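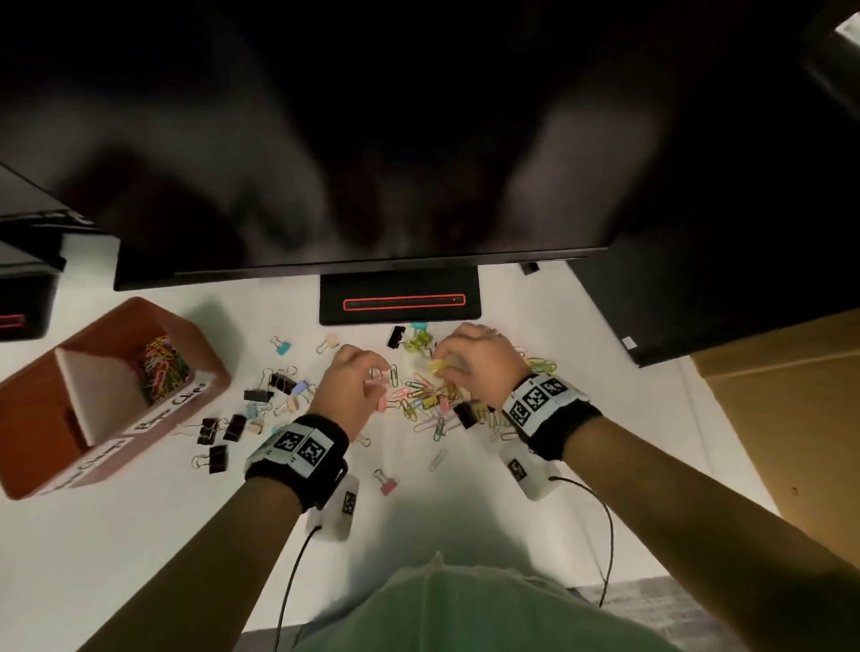 By Leobardo Palacios
March 30, 2023

How to prepare a small hand task before you give part of it to a robot

At Naswood we pack office supply kits, and since January one packing line is shared between people and a robot cell. Before the robot could do anything, we had to show it how hands do the job. This page explains how we do that, with sorting of paper clips and binder clips as the task. It is written for team leads who must prepare a station and also answer the questions of the people who work there.

Step 1. Choose one task and write its borders
Ours is: small clips lie mixed on the desk, and they must be separated by kind. Paper clips go to their own container. Binder clips stay out for the next person. We did not include closing the box or putting the sticker. If the task is too wide, every person does it in another way and the recordings are hard to compare.

Step 2. Prepare the desk
Use a normal white desk, the one where people already sit. Put the container on the side where the worker likes it and write its name on the rim by hand. Leave free space in front of the pile. Mix the colors and the sizes, and do not make the pile pretty. A pile that is too clean teaches very little.

Step 3. Put on the wristbands
Each wrist gets a black band with the square markers, and the small white sensor housing goes on the underside of the forearm. The cable must hang down freely toward the floor. Ask the worker to reach to the far side of the desk once before you start — if the cable pulls, change it now. Rings can stay on.

Step 4. Record in short rounds
One round is 16 minutes, then a pause. We do 4 rounds for one person in a shift, never more. Tell people to work at usual speed. In our first week many worked too carefully, holding each binder clip like glass, and we had to throw away almost 200 recordings. After this Isauro Escobedo, the shift lead, told everybody that speed is not measured in these rounds, and it became much better.

Step 5. Check and name the files
Save the round in Hiserano under the station name and the round number. Do not write the name of the worker. Look at the start and the end of each file. If both hands are not visible, mark it and go on.

What changes for the people
Say this part before the first recording. With us, the robot takes the first rough sorting, and the people take the mixed rest, the damaged pieces and the final check. Sorters now spend less of the shift on the same small movement. They spend more of it on stopping and restarting the cell, and this needs training hours — put them in the plan from the beginning. We forgot it, and for some weeks the work was harder than before.

Recording is voluntary at our site and is paid as normal work time. A person who says no keeps the same place on the line.

If your station is in the Nava building, the wristbands are in cabinet 757. Please return them with the cables rolled.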